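# Chapter 7: Looking After the Fingers

I spent my first two years around robots ignoring the fingers. I cared about motors and code, and I figured the part that touches the world was a lump of plastic somebody else had already thought about. Then I got a job at a small shop called Wenberg, and on a Thursday, before I'd found the coffee machine, Ximena Bravo handed me a hex key and a gripper and told me it was dropping things. Could I find out why?

I could not! I checked the motor current. I checked the cable. I went through the log and found a perfectly healthy machine that reported a perfectly healthy grip every time it closed. Ximena let me go on like this until lunch, and then she took hold of one finger between her thumb and her knuckle and wiggled it. It moved. One screw was loose, and the whole finger was rocking on the other one like a gate on a bad hinge.

So this chapter starts with fingers. We'll get to drives and sensors in Chapter 8, and by then I hope you'll have the habit of wiggling things first.

The tool we'll work on is a hand-held gripper, the kind you carry around yourself while a camera looks out past the fingers. I like teaching on these — there's no arm to shut down, you can set the thing on a bench and get your nose right up to it, and almost everything you learn carries over to a gripper bolted on the end of a robot. Before you touch a tool, open the fingers wide over a clear table and look at what the camera gives you.

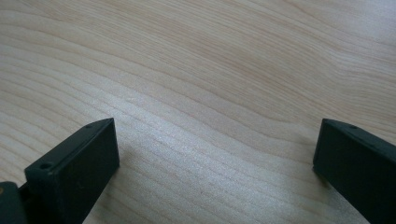

*Figure 7.1. Fingers open over a bare tabletop, from the gripper's own camera. Small round holes show in the top edges of both fingers.*

I call this the open view, and I take one every time I start work on a gripper and another when I finish. You're after a few simple things. Are both fingertips in view? Does the gap sit where it sat last time? Is there anything on the table that might fool you into thinking you see a chip or a crack? Look at the light, too. A shiny patch on the wood between the fingers, like the one in Figure 7.1, is no trouble to you or me, but if you're going to lean on software to find the edge of a dark finger, glare is worth writing down.

What the open view can't tell you is whether a finger is tight. A loose finger can sit there looking perfectly straight until something pushes on it. That's what your hands are for.

## 7.1 The wiggle test

Power off first, please. I know it's small. It'll still pinch.

Hold the body of the gripper in one hand and take one finger near the tip with the other. Push it toward its partner, then away, then up and down. A little give in the plastic is fine, and you'll get a feel for how much is normal after you've done a few. A click isn't fine. Neither is a finger that stays where you pushed it. Do the same on the other side, and compare, and write both down even if they feel the same.

My friend Duyên Triệu keeps the grippers going at Resska, and her shop log has a line for every wiggle test since they started. She lent me a stretch of it for this book. It covers 89 tests, and 12 of them turned up a finger with play in it. The log doesn't say how many of those would've gone on to drop something, so I won't guess, but I'd much rather find a loose screw on the bench.

Duyên also swaps her fingers every 4000 grips whether they look worn or not. I used to think that was wasteful (I'm cheap, and I run mine longer), and we've argued about it over more than one dinner. You'll work out your own number in the exercises for Section 7.4, where wear gets a proper treatment.

## 7.2 Taking a finger off

You'll need the right hex key, a small dish for the screws, a soft pencil and a strip of masking tape. Tape goes on the body beside the finger. Mark it L or R, as seen from behind the gripper, and draw a short pencil line where the edge of the finger meets the tape. That line is how you'll know you put it back where you found it.

Now loosen each screw a quarter turn before you take any of them all the way out.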